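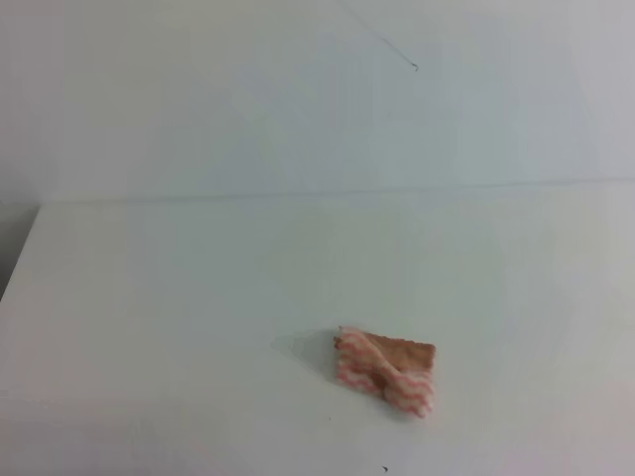 Elīna Lukoševičius

Chapter 4
Turn Structure and the Action Economy

A tabletop game divides play into units so that each player knows when a decision is required and what it may cost. The largest unit is usually the round, within which every player takes one or more turns. A turn may be divided again into phases, and a phase into single actions. This chapter treats these units as design variables. Their number, order and length determine how long a player waits, how far ahead a player can plan, and how much information changes hands between one decision and the next.

The term action economy refers to the supply of actions available to a player and the uses that compete for them. In Norkotar, a trading game for two to five players, each player receives three actions per round and may spend them on moving, buying or building. No action carries over to the next round. In Kerel the supply is variable: a player may end a turn early and bank one action, up to a limit of four. The two rules look similar on paper, but they produce different play. Norkotar players tend to fill a weak turn with a minor purchase, while Kerel players often pass.

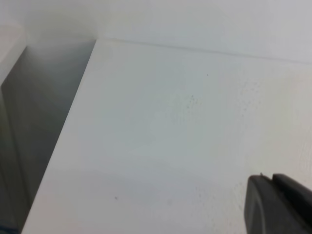
4.1 Fixed and Variable Turn Order

In a fixed order, play moves clockwise from a starting player. The rule is easy to teach and needs no components beyond a start marker. Its main defect is positional advantage. Where a board has a small number of strong opening spaces, the first player takes the best of them and the last player takes what remains. Common corrections include extra starting money for later seats, a reversed order for the first placement, and a start marker that passes to the left after each round.

In a variable order, position is itself a resource. Players may bid for it, receive it according to score, or give up some other benefit to obtain it. Pieter Msimang's design notes for Gidness record 54 test games under three ordering rules. With a fixed order, the first seat won 43 percent of the four-player games. He replaced the rule with a sealed bid, in which coins paid for an early seat are removed from play, and the advantage fell to a level he considered acceptable. The bid also lengthened each round by almost 40 seconds, a cost that the printed rules later reduced by holding the auction every second round.

A third method removes the round entirely. On a time track, each action advances the player's marker by a stated number of spaces, and the player whose marker is farthest back always acts next. A player who chooses short actions may therefore take several turns in succession. Ties must be resolved by a written rule – most often, the marker that arrived last is placed on top and acts first.

4.2 Downtime

Downtime is the interval between the end of one turn and the beginning of the same player's next turn. It increases with the number of players, with the number of actions per turn, and with the number of options that must be compared before each action. The first two can be read directly from the rules. The third must be measured in play, as described in Section 4.5.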